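Plullo Sorting Table: your questions, my answers

I get a lot of messages about the sorting table since I put it up on the Plullo page, so I've gathered the usual ones in one spot.

Why masking tape?
It's cheap and it peels off when I change my mind (which is often!). I tried chalk first and ended up wearing it. Painted lines look lovely, but then you're stuck with them.

Does the colour matter?
Only that you can see it. I like a dark blue on a tan or brown top — pale tape just disappears in the evening, when I do most of my sorting.

How big should the cells be?
Bigger than you think. My first go had tiny squares and everything wandered into next door's. Now I keep them large and use fewer of them.

How do you get the lines straight?
I don't, always. Stick one end down, pull the tape tight, look along it, then press from one end to the other. If a line slants a bit, I leave it. It's a sorting table, not a billiard table.

What do you put the little bits in?
Paper cups. A pack of 65 from Brarnora lasts me ages, and they're light enough to shift about with one finger. I like the tapered ones with a bit of ribbing, as they're easier to grip.

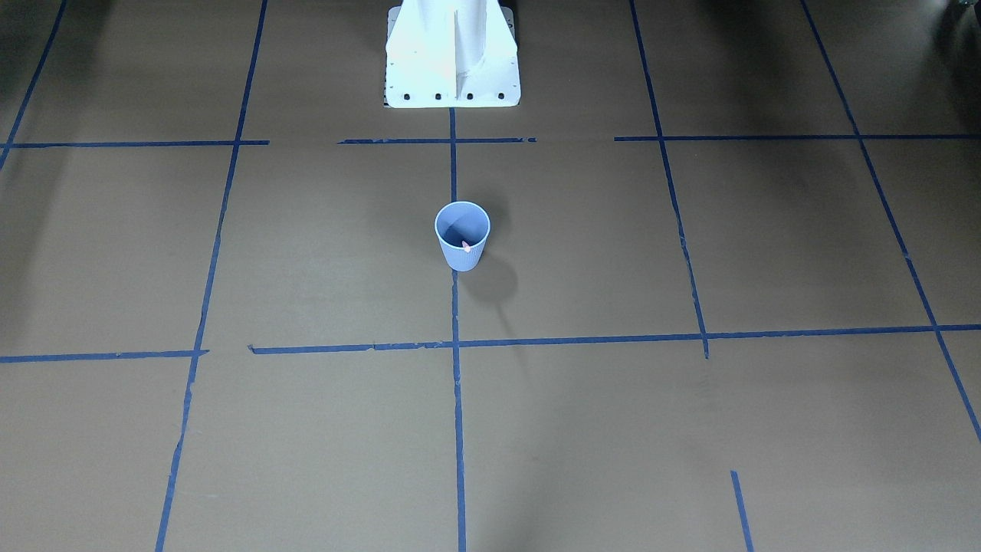

I'm not fussy about keeping a cup inside its cell, either. If it ends up sitting on a line, it can stay there until I need the space.

Does one small thing really need its own cup?
Yep! One small thing is exactly what rolls off and hides under the fridge.

Will the tape leave marks?
Mine hasn't, but I swap it every 2 months or so. Test a corner first if you're fond of your table.

Can I use your layout?
Go for it. The Buenaventura layout is my favourite, and Ima is the simpler one if you're just starting out.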